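Section 3: Your First Tidy-Up Task

Okay, you've got Skivska installed, both arms load, and nothing is jittering. Now we get to the part everybody asks me about, whether this thing can clean up after you. My short answer is "a little, slowly, and mostly in simulation." I still think you should try it, and the tidy-up task is the place to begin!

I wrote this section on the Firside room, so if you picked a different one in Section 2 your menus may look a bit different.

1. Open the task list and choose Tidy Blocks. Leave the difficulty at Easy for now (I know, I know).

2. Set the number of practice runs to 200. You can go up to 2000 later, but please don't do that on a laptop in July like I did.

3. Pick which arm goes first. I always start with the lower one and leave the upper one parked until I trust my settings.

4. Press Reset, then look the table over before you press Start. The blocks should all be resting on the tabletop. If one has sunk into the surface or is floating, press Reset again.

Note: Reset moves the blocks to new spots every time. If you want the same layout twice, write down the seed number in the bottom bar.

5. Press Start and watch the first few runs at normal speed. Fast mode hides all the interesting mistakes.

The hard part for the arm is a block with neighbors. A block sitting by itself, like the little orange cube in my layout, gives the fingers room on every side. With the red, blue, white and yellow ones bunched up together, the arm has to get its fingers down next to one without shoving the rest.

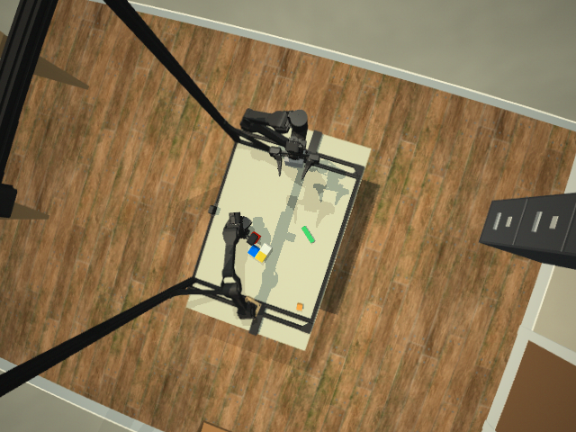

Hiếu Vi wrote to me after the last version of this guide and said I was being too gloomy, that sorting parts into bins on a shop floor is already a solved job as long as you control what comes down the line, and that the trouble only starts when you bring the same arm home, where no two evenings leave the same mess on the table. Fair enough! I'd still want to see it handle my junk drawer.

6. When the runs finish, open the Results tab. Look at Dropped and Bumped before you look at Finished. A run can count as finished even if the arm plowed through half the blocks on the way.

7. If Bumped is high, lower the approach speed by one notch and run it again. Change one setting at a time or you'll never know what helped (ask me how my first month went).

Caution: Don't copy these settings straight onto a real arm. Simulated blocks don't break, and they don't have fingers. Go through the Mollbridge safety checklist in Section 7 first, with your hand near the stop button.

Once Easy is going well, try Medium, which makes both arms share the table. Expect your numbers to drop by a lot. Mine took roughly 3 evenings to come back up, and I was pretty proud of that.

Related sections
Section 2: Choosing a Room
Section 4: Two Arms, One Table
Section 5: Folding a Towel (Don't Get Your Hopes Up)
Section 7: Moving to a Real Arm
Huỳnh add-on: Installing Extra Objects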